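About us

Hi, I'm Noemi Villa, and I run Clernis with a small team in Kernden. We started out with one question that our friends kept asking us at dinner: when can a machine do my laundry? None of us had a good reply, so we began looking for one, and we've been at it ever since.

We don't build robots. We collect chores. People do everyday jobs in real homes, folding and tidying and putting things away, and we turn what they do into lessons that other companies can train their machines on. Our library has 1,714 chores in it now, and 93 of those are some version of folding pants. (Yes, I know. But you should see how many ways there are to fold a pair of pants!)

Bedrooms are my favorite. A factory line is laid out for the machine, with every part sitting where it should. A bedroom has pillows and cushions in the way, cloth in every direction, and a pair of black jeans on the sheet.
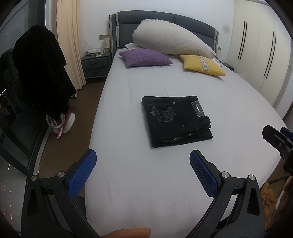
Can a robot fold my laundry yet?
Sometimes, slowly, if the clothes are simple and somebody is standing by. Towels are going well. Shirts are hit and miss, and anything inside out is still a mess. I wouldn't give away your laundry basket this year.

Ivan Hrynyshyn looks after the technical side. He came to us from a packaging plant, where he spent 15 years keeping machines running, and he is the least excitable person I have ever worked with. When a customer sends us a glossy video of a robot doing the dishes, Ivan asks to see the tries before it. He's usually right to ask - a chore that works once in a tidy lab can fall apart in a kitchen with a low shelf and a wet sponge.

Denim is his pet subject. It's thick at the seams, stiff at the waistband, and it has rivets and labels that change how it lies. You and I pick up a folded pair without a thought. A machine has to decide where the edge is, how many layers to take and how hard to squeeze. 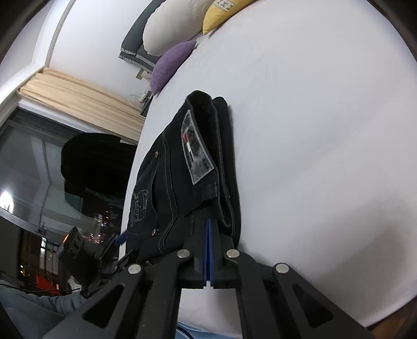

Blue fingers on the edge of a folded pair of jeans.

Serena Barbieri finds the homes we work in and keeps everybody's calendar straight. So far 134 households have let us in, from studio apartments to a farmhouse with six dogs. Mirko Valentini joined in June and checks every chore before it goes out, with Clerkard, our own labeling tool, which he complains about daily and improves weekly.

Shop-floor work is newer for us. We've begun with packing and sorting, and I'd say machines are further along there than they are in your bedroom.

If you have a chore you'd love to hand over, write to us. Serena reads everything, and she is especially short of ironing.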